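About Stulance

Home
Courses
Visit us
About us
Contact

Stulance is a small weaving and textile school in a former grain store. We teach floor loom weaving, rag rugs, patchwork, natural dyeing and plain everyday mending, and we've been at it long enough that some of our first students now teach the beginners' weekends themselves (which pleases us no end!).

How we started

Sayaka Oshima and Takeshi Nishimura met over a broken loom. Sayaka had bought it at a farm sale, in pieces, with no instructions and half the heddles missing. Takeshi was a joiner who had never woven a thing in his life, but he got it standing again over a long weekend and then wanted to know what it was for. By August they had three looms between them and a queue of neighbours asking for a go.

The first proper course had six people on it and one kettle. Everyone made a scarf. Most of the scarves were a bit wider at one end than the other, and one of them still hangs in our hallway because its maker gave it back to us as a leaving present and we love it.

What we teach

We run 24 courses a year, from single afternoons to our ten-week evening class in rug weaving. Beginners usually come in through Ernia, our weekend course, where you warp a loom on Saturday morning and cut your cloth off on Sunday afternoon. It's a busy two days and people tend to go home tired and very happy.

If you've woven before, have a look at Prumero. It's a slower course, one evening a week, and you bring your own project. We've had blankets, church kneelers, a set of curtains for a narrowboat and a very ambitious coat. Sayaka leads it, and she is wonderful at spotting the one small thing that has been making your edges pull in.

Dyeing takes place in the yard when the weather lets us. We grow our own weld and woad, and buy in madder, as our attempts at growing it have been patchy so far – ask Takeshi about the slugs.

The looms

Every loom in the school has been repaired by us at some point, and most of them have names. The biggest is Sugiyama, a countermarch rug loom that takes two people to warp and makes a marvellous thump you can hear from the car park. It has a weaving width of 175 centimetres, so a decent hearth rug is well within reach. We keep a waiting list for it, and it's worth putting your name down early.

The smaller looms can be hired by the half day once you've done a course with us. You're welcome to leave your work on the loom overnight, but please label it.

Our pattern library

Upstairs there are 203 samples in drawers, all woven or pieced by students and teachers, each with a card giving the yarn, the sett and any notes. You may handle all of them. The notes are often the best bit: "too stiff for a bag, perfect for a mat" is typical, and so is "never again in mohair".

Stripes and blocks take up more drawers than anything else. They're what most people fall for first, and there is so much to play with – put a deep maroon beside a faded denim blue, drop in some cream, turn half the stripes on their side, and you've got something you could look at for weeks. We set it as an exercise on nearly every course and have yet to see two results alike.
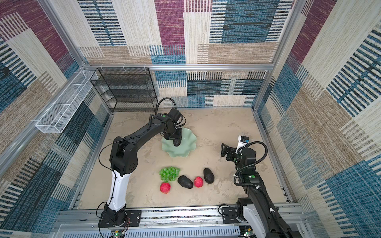
Come and see us

Our next open day is on 19th June, from ten until four. The looms will be warped and ready for you to try, Sayaka will be in the pattern library all morning, and there'll be soup at lunchtime. No need to book. Children are very welcome and can have a go on the small frames in the front room.

The ground floor is step-free, including the toilet. The pattern library is up a flight of stairs, but tell us what you're interested in and we'll gladly carry the drawers down to you.

Parking is limited, so please share a car if you can. The bus stops at the end of the lane and it's a five-minute walk from there, past the chapel and over the little bridge.

Yarn and cloth donations

We're always glad of cotton sheets and old wool blankets for the rag rug classes. Clean and dry, please, and nothing stretchy. Leave them in the porch with your name on the bag if you'd like it back.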